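Getting a polling hall ready: tips from someone who has done it 13 times

My name is Roya Abbasi and I help to prepare the community hall in Trarkbridge each time there is a vote. In May we had the local referendum about the border of the district, and several people from neighbouring towns wrote to me afterwards to ask how we arrange the tables, the booths and the boxes. I have put my answers together on one page. Your own election office will have its rules, and those come first. What I write is only the household side of it.

Floors and signs

Wash the floor the evening before and never on the morning itself. A hall floor dries slowly when the heating is off, and voters begin to come at seven. For arrows on the floor I use paper tape of the kind painters use. Strong cloth tape leaves glue, and I once spent a whole afternoon on my knees with white spirit and a plastic scraper. If you have this problem, warm the glue with a hairdryer first, then scrape, then wipe with a little cooking oil on a rag. Wash away the oil with soap, otherwise someone will slip.

Signs on painted walls can be hung with small balls of putty. Roll the putty in your hands until it is soft. To take it off, press a bigger ball on the small piece and pull quickly.

Pencils

We have 1,728 voters on our list, and in May 523 of them came before noon. This is a lot of work for a pencil. Sharpen them all at home with a table sharpener, and do not make the point too long, as it breaks at the first cross. I tie each pencil to the booth with kitchen string. The knot slides off a smooth pencil, so cut a shallow groove near the end with a small knife and tie the string in it. Let the string be long enough for left-handed people too.

Old booths

Our booths are wooden and they were made by the father of somebody on the council, I have heard two different names. The hinges complain every time. Rub a candle on the hinge pin and open and close it ten times. Oil works also, but it drips on the shelf and then you have a ballot paper with a stain, and a discussion at the count.

If the shelf of the booth is rough, sand it with fine paper along the grain, wipe it with a damp cloth and let it dry, then sand lightly once more. People write on one thin sheet of paper and every small bump goes through.

Tables for the count

A table which moves is the worst thing at a count. Piles of papers fall and you must begin again. Fold a piece of cardboard and push it under the short leg, but put one strip of tape around the leg and the cardboard together, or it will walk away during the evening. For a table we use often, I cut a slice from a wine cork and glue it on.

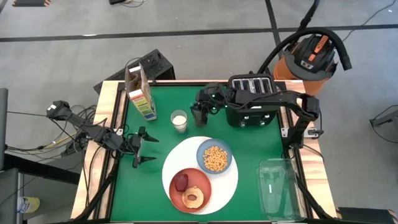

Cover a shiny table before you count on it. Papers slide on varnish, and a lamp above makes a reflection that tires the eyes very much by ten in the evening. An old blanket is too soft. A thin felt or a cotton tablecloth pulled tight is good, with clothes pegs or clips under the edge at the corners. Iron the cloth before, because a paper can hide in a fold.

Rubber bands become dry in a drawer. Stretch each one before you trust it with a bundle. I buy a bag of 1,000 from Kalik, the stationery shop beside the bus station, and keep it in a closed jar in a dark cupboard. They last three or four years in this way.

For the fingers, a damp sponge in a saucer is better than licking. Change the water when it becomes grey.

Tea and late evening

Keep all cups on a separate table, at least two steps from the papers. We have a rule that no cup crosses the line of tape. Mr Sæther from the Skandia bakery sends buns, and these also stay on the other side, with plenty of napkins, as sugar on the fingers makes the papers stick in pairs.

When you pack away, put the string, tape, putty and candle in one box and write on the lid what is missing. I forgot this once and the next time we had no putty at all.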